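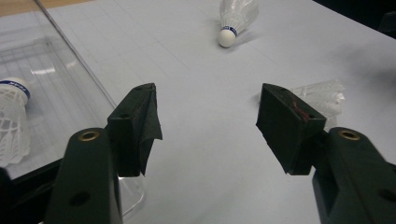

Recogida de volantes, cuaderno de Kaltar
6 de agosto de 2019

Demostraciones a mano con la pinza, tarea de meter volantes de bádminton en el recipiente transparente. Llevamos 200 episodios grabados y 183 válidos. Los descartados son casi todos por pérdida de seguimiento al girar la muñeca.

La política entrenada el viernes con la mitad de los datos agarra bien por el corcho. Por el faldón falla más: cierra antes de tiempo y empuja el volante. Kheri propone etiquetar aparte los agarres por faldón y repetir el entrenamiento con 3 semillas.

El recubrimiento de la almohadilla izquierda está suelto por abajo. Cambiarlo antes de seguir y anotar el episodio en que se cambia.

Pendiente: pasar los válidos a Trulska, avisar a Valentin.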